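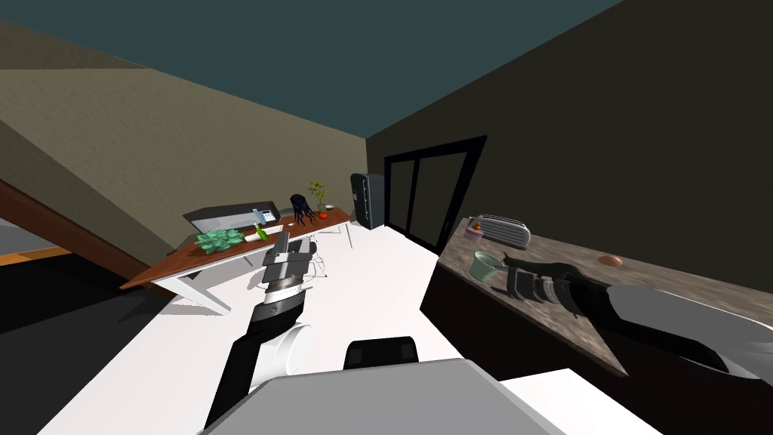
Archive notebook, March

Starting on the Riltska fan archive move. The old host shuts the free pages at the end of the month. Soteck has given us space on their server, and Nadège Boyer has the login. I have the last full copy of the site on my own drive plus whatever the authors still have.

Count as of this morning: 560 stories in the index, 77 of them marked as in progress. The folder has fewer files than the index has entries. Part of that is stories listed twice, once under the author and once under the season. The rest I need to go through by hand.

10:20
Ran the link checker on the season one pages. Mostly fine. The breaks are all in the crossover section, where the file names have capital letters in them. The old server didn't care about capitals and the new one does. Renamed everything to lower case and ran a find and replace on the index pages. Forgot the "back to list" links at the bottom of each chapter the first time, so did those as a second pass.

If you add a file from now on: lower case, no spaces, author name first, then a short title, then the chapter number with two digits. Chapter 10 was sorting ahead of chapter 2 in the old folders and readers wrote in about it more than once.

11:45
Accented letters are coming out as question marks or black diamonds on the new pages. Nadège noticed it first because it was her own name on the contact page. The old files were saved in at least two different encodings. Converted the season one folder and checked a handful by eye. Curly quotes are still wrong in "The Plollstead Road" chapters 4 to 9. Did not fix those by hand. Urs Wyss has a script he used on the transcripts and will send it over tonight.

13:30
Episode guide. Urs wants the production order kept as the main list and I would still like broadcast order. For now the guide has both, with production order on top. The two-part finale is one entry in his list and two in mine, so the numbers don't match from there on. Left a note at the top of the page saying so.

The summary for the Plollstead episode says Captain Jiang leaves the station before the trial. She leaves after it. Corrected that, and the same line in the character page, which had been copied from the summary.

15:10
Uploads. The connection drops somewhere past 300 files every time, so I am sending one season folder at a time. Seasons one and two are up. Season three is up except the artwork. The guestbook is roughly 3000 entries, a lot of it spam from the last two years. Plan is to save it as a plain read-only page and not carry the form over.

Still to do:
- Script from Urs, then redo the quotes in season two
- Write to the authors whose addresses bounced, by way of the mailing list
- Season three artwork, full size and thumbnails
- Ask Nadège whether the old poll results are worth keeping
- Redirect page on the old host before it closes

17:40
Two authors answered already. One wants her early stories taken down and the later ones kept, so those are out of the index and out of the folder. The other sent a missing chapter 12 that we never had on the site at all. Added it and put a line on the updates page.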